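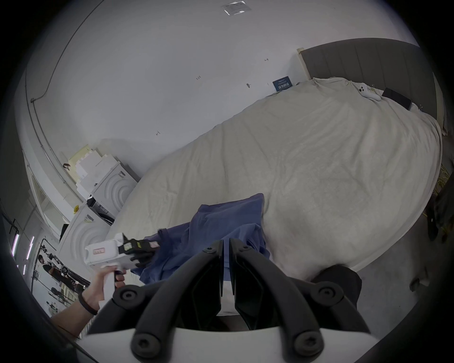 Skellitz bedroom cell: setup and care notes

README for the cloth set, revision 4

Hello, and thank you for picking up this set! Most of what follows is about keeping the cell itself in good shape: the pair of hand-held grippers, the bed corner they are used in, and the small habits that keep one session looking like the next. The recordings were made at the Grercombe workshop, and the people at Ridgeway look after the files.

What is in the set

There are 102 recordings of cloth being picked up, spread out and laid down with the hand-held grippers. In 71 of them the cloth is a single garment, and the rest use towels and pillowcases. Each recording folder has the video from every camera in use, the jaw opening over time, and a short notes file that the operator fills in by hand (please do read it, the spelling is uneven but the remarks are good).

Before a session

Wipe the lenses with a dry cloth and look through each one on the monitor. Then squeeze each trigger slowly, all the way in and all the way out, and watch the fingers. They should travel evenly and meet in the middle. If one side lags, stop there and go to the section on screws, however tempting it is to get in just one quick run first.

Next, take the garment you plan to use and pinch it by a corner. Lift it clear of the floor and hold it a moment. A healthy jaw keeps hold of a T-shirt or a light knit with no extra squeezing from you, and if the corner creeps out, the pads want cleaning.

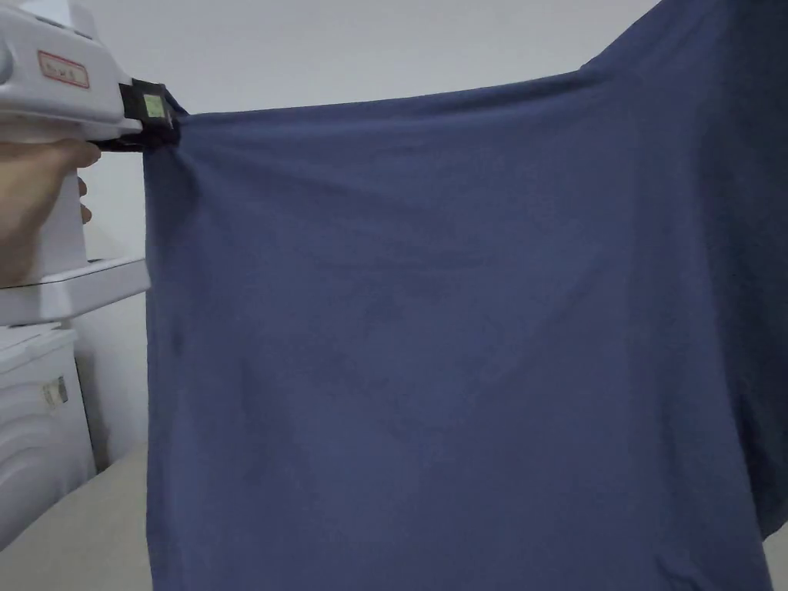

Cleaning the pads

Lint is the great enemy in this cell. We use a soft brush first and then a barely damp cloth, and we leave the jaws open until the pads have dried. Keep cleaner well away from the printed markers on the jaws. The pads get changed after 3,000 squeezes, or sooner if they have gone shiny, and the tally is kept in the logbook on the Randow shelf along with the spare pads.

Screws on the finger arms

The round black screws that hold the arms work loose little by little, and you will usually feel it in the trigger before you see it on the monitor. Snug them with the small hex key, going a little at a time from one side to the other. Too tight is as bad as too loose, so try the trigger after every turn. When you are happy, do a few practice pinches over the bed with something soft, checking that the pads still come together squarely.
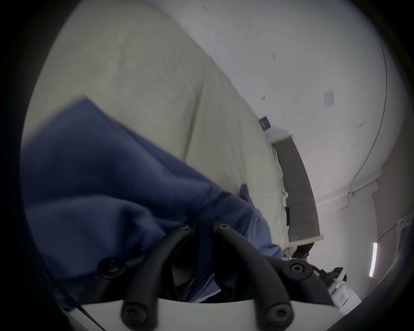

One operator wrote back that the outer screws were always the first to go on their pair, and that a dab of the mild thread lock had kept them quiet since February. We have now added the thread lock to the kit list, with our thanks.

Resetting the bed

Smooth the bedding with your hands between takes, but don't chase every wrinkle. Drop the garment afresh each time so that the folds come out differently, and keep your cables out of the way of the jaws. 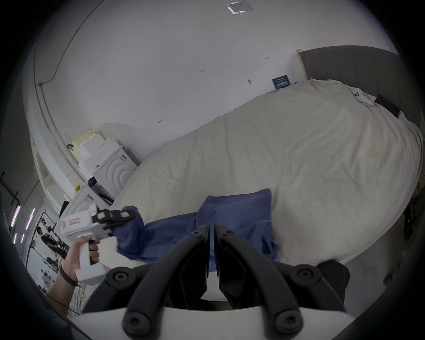
Can I swap in fingers from an older pair?

They will fit, but the jaw opening has to be measured again before you record. Write the new open and closed values in the notes file, and mark the first folder made with them so Ridgeway can find the change.

Known troubles

A few early recordings have a gap in the jaw log where a connector slipped; the notes files say which ones. If your own log goes flat during a take, check the plug at the handle first.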